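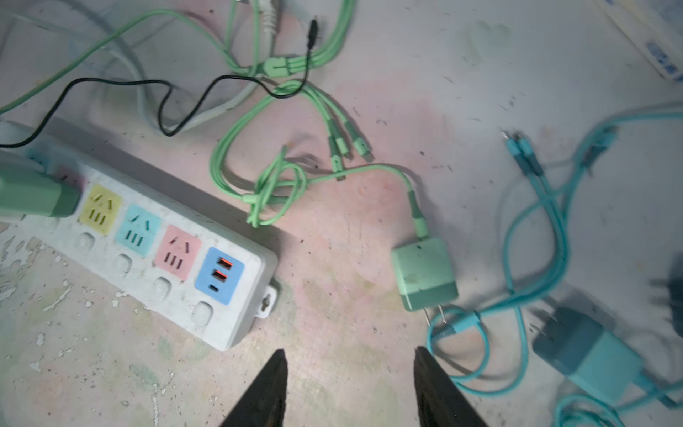 Power strip, cables and chargers on the workshop floor.

Drerkorent Community Computer Reuse Program
Progress report to the Peñalver Fund
25/07/2020

1. Period covered

The report covers the second half of the grant year to date. It follows the headings in the grant agreement, and the itemized spending sheet has been submitted separately through the Fund's online portal.

2. Machines received and rebuilt

The program has taken in 1,124 used desktop computers since the grant began. Of these, 298 have been rebuilt, tested and delivered to households and small libraries in the Pena district. The remainder are either in the queue for testing or have been stripped for memory, fans and power supplies.

The standard build has changed once. Older machines were first fitted with new hard drives of 500 GB. From the start of this period they have received solid-state drives of the same capacity, and the test script was rewritten to match. Small-form-factor cases continue to cause delays. Many use a power supply with a non-standard connector, and replacements must be ordered one model at a time.

Each finished machine is run under full load for 12 hours before it is packed. Units that shut down or report memory errors during the run go back to the bench and are tested again from the beginning.

3. Wireless adapters

Most donated desktops have no wireless card, and the majority of receiving households do not have a wired connection near the place where the computer will be used. The original budget allowed for USB adapters. Two of the models purchased dropped their connection after waking from sleep, and the program has moved to internal cards wherever the board has a free slot. The change is within the equipment line and does not require an amendment.

4. Inventory software

The intake database went into use in the spring. Staff enter records through a module named Import, which reads the hardware list produced by the test script and creates a record for each machine. Duplicate records remain a problem when a board reports a blank serial number – a manual check has been added until the module is corrected. Labels are now printed at intake and stay on the case until delivery.

5. Variance from plan

Deliveries are behind the schedule set out in the agreement. Two pickup rounds were postponed in the spring, and one supplier canceled an order for drives. Spending on parts is under budget for the same reasons. Staff costs are as planned.

6. Next period

Work will center on the testing queue and on the correction to Import. The program requests permission to carry unspent parts money into the next period – a short form to that effect is attached. Delivery dates for the Pena libraries will be confirmed in writing once the replacement drives have arrived.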